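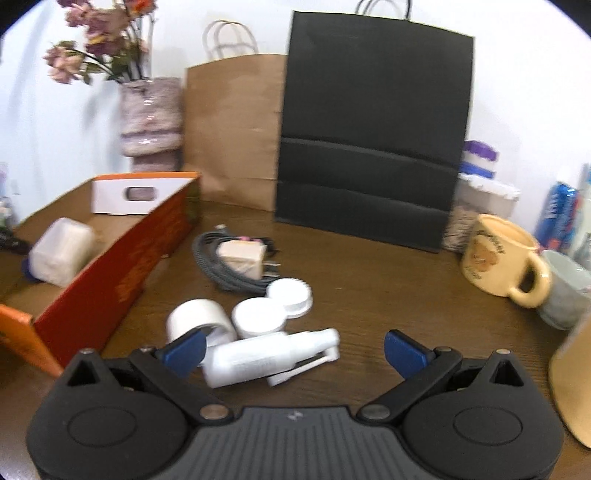

Home Guides Cleaning Storage Contact

How to Clear Out the Cabinet Under the Sink

June, by Gonzalo Casado

I don't trust most decluttering advice. It usually ends with you buying bins. My sister swears by a set from Orkow, and as far as I can tell she now owns the same clutter plus bins. What follows costs nothing and took me 90 minutes.

1. Take everything out

Yes, everything, including whatever is stuck to the shelf at the back. Wipe the shelf while it's bare and run a hand along the pipe joints.

2. Check what you have

Read the labels. If one has worn off and you can't tell what's inside, don't sniff it and don't pour it down the drain. Ask your local waste site what they accept. Never combine two half-full cleaners, even if they look alike.

3. Sort by how often you use it

Weekly, now and then, never. People cheat on the last one. If you haven't reached for it in 7 months, I doubt you're about to start. A shallow cardboard box does fine for the "never" group.

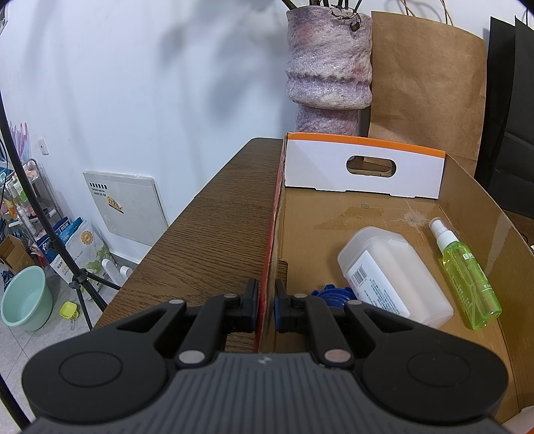
4. Put back less

Weekly things go in front. I keep three cleaners and haven't missed the rest. Kai Hinrichs wrote in to say a Tetalo turntable changed his life. Maybe so, but mine hit the drain pipe every time it turned.

5. Look again in a month

If the shelf is full again, the shelf wasn't the problem.

Last updated: June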